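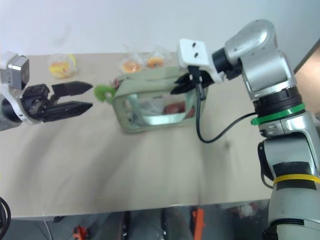
*Pouch and small bags at the packing table, Varela room.*

## Packing notes: snack pouches for the July trip

Work on the pouch list has reached the stage where the contents are fixed and only the order of packing is still open. Fasil Asfaw has asked that the current method go out in the newsletter so that everyone at the table packs the same way. What follows replaces the sheet taped up in the Varela room, dated 3/6/19, which still lists the old paper sacks.

The pouch is the zippered type with rounded corners. We tested it against the Ikier drawstring bag, and the pouch won on two points: it lies flat when open, and the lining wipes clean with a damp cloth. The drawstring bag holds more but has to be propped up while it is filled, and anything small goes straight to the bottom. The leftover drawstring bags are in the Vellonura cabinet for anyone who wants them.

**Before filling**

Lay the pouch on its back with the zipper fully open. Pull the charm clear of the opening. The fuzzy ones are easy to grip, but the fibers get into the teeth, and once that happens the slider has to be worked back a little at a time. Don't cut the fibers out. Fasil lost one slider that way and the pouch could not be reused.

Set the small bags at the back of the table before the pouch is opened. They should be tied, upright if they will stand, and within reach without leaning over the pouch. Check each tie by lifting the bag by its neck. A tie that slides under that weight is too loose and should be twisted again.

**Order of packing**

1. Flat items go in first, against the lining.
2. Small bags go next, with the ties toward the zipper.
3. Anything hard-edged goes at the end away from the charm.
4. The name card goes in last, face up.

The order matters most for the second item. With the ties facing down, the knots press on the lining and the pouch bulges in the middle. It will still close, but it won't stack, and the shipping carton is sized for flat pouches. Each Trellent carton takes 15 in a single layer with a sheet of cardboard on top.

Close the zipper with one hand on the slider and the other holding the far end of the pouch. If it stops partway, open it again and move the contents. Pulling harder bends the teeth, usually near the corner where the track curves.

**Supplies**

Liya Worku keeps the supply record. The present stock of clear bags is 1,000, which covers this trip and the practice sessions before it. Ties come on a separate roll and are cut to length as needed. We have 37 blank name cards, and more can be printed on the heavier stock. The thinner stock curled inside the pouch and is no longer used.

Liya also asks that open rolls of ties go back in the drawer at the end of a session. Loose ends on the floor have been a recurring problem — they wrap around the chair casters and have to be picked out with pliers.

**Open questions**

The charms are still under review. They make it simple to tell one group's pouches from another's, and the bright colors show up well inside a dark backpack. Against that, they add bulk at one end of the carton. Fasil has proposed packing alternate pouches in opposite directions so that the charms don't all fall on the same side. A carton packed this way closed without pressing on the lid, so we will use the method until a larger load has been tried.

Whether to put a label on the outside of the pouch is also undecided. Adhesive labels lifted at the corners after a few days, and sewn ones would have to be ordered by July. Comments on either point should go to Liya, in writing, with the pouch color noted.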